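The Unwritten Rule About the Tape

Every place that collects demonstrations for robots has a rulebook, and every rulebook is about the wrong things. Ours at Zurkau ran to 52 pages by July. It told you how to name a folder. It told you which form to fill out if you wanted to change how you named a folder. It had one sentence on the condition of the grippers, and the sentence was "Inspect regularly," a phrase that has never caused anyone to inspect anything.

I'd like to argue for a shorter book with ruder questions in it. Are the pads seated? Is anything stuck to the fingers? Is there a speck on the work surface, and will it still be there 1,000 episodes from now, when some poor model has decided it matters?
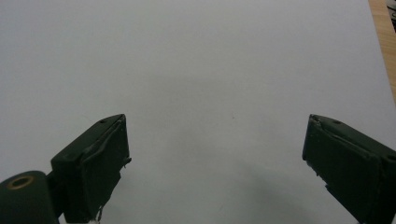

Fingers open over the white surface, nothing between them.

A check like that takes less time than finding the checklist. You open the fingers over something pale, look at the inner faces, look at the edges, and decide whether you'd be happy seeing this view 2,000 times. If a bit of the pad sticks out where the edge ought to be straight, write it down. You don't have to fix it. Half the trouble with standards is that they assume every flaw must be fixed before lunch, so people learn not to see flaws.

The Tiver guidelines, which we borrowed from shamelessly, take the opposite line. Under Tiver, any visible wear means the tool comes out of service. Very noble. It also means that everyone's data shows perfect tools, and then the tools go out into the world and get scuffed like everything else. I would keep the scuffed ones in and log them. A worn finger with a note attached is worth more to me than a new one with no history.
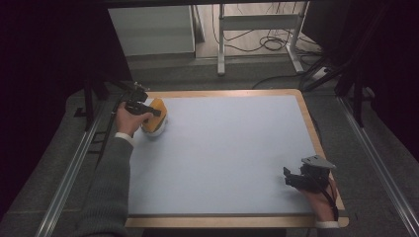 Two-handed work is where the rules really go quiet. Goodall's draft gives five pages to the hand that's doing something and not a word to the hand that's waiting. Where should it wait? Open or closed? Over the board or off it? The waiting hand gets recorded just as faithfully as the busy one, and if every operator parks it differently, you have taught the machine five ways to loiter. Pick one and put it on the first page.

And say something about cables. I asked for a cable rule at Mivell and was told that cables were "a facilities matter" – spoken like someone who has never tried to move a sponge while tethered to the furniture.

My own version fits on a card. So far it has been adopted by me, on Thursday, and I've already broken the bit about logging.

Contact the author | © All rights reserved | Back to top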